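24 October 2021

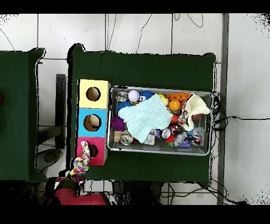
Shape-sorting box on the green table.

Church at ten. The reading was Bartimaeus, the blind man by the road outside Jericho. The people around him tell him to be quiet and he shouts louder. I have heard it most years and always took it as a story about his eyes. This time I kept thinking about the crowd, who are all for hushing him until Jesus stops, and then it's "take heart, get up, he is calling you." Same people, a minute apart.

The pastor spent a while on the cloak. He throws it off before he goes over, and it was likely the only thing he had to sit on or sleep under. I wrote that in the margin of my Bible next to verse 50.

Around 30 of us there, more than last month. We sang two hymns I knew and one I didn't. The organ is still out, so it was piano again. Pastor Szabó wants it fixed by December for the carol service, but the repair people at Manari have not given a date.

Stayed for coffee after. I said I would take the Wednesday study group for two weeks. We are still in James, chapter 2, faith and works, and I am not sure what I think about it yet. Need to read it through before then.

Soup for lunch. Walked as far as Nasham bridge and back in the afternoon. Said Psalm 126 before supper. Bed by 9.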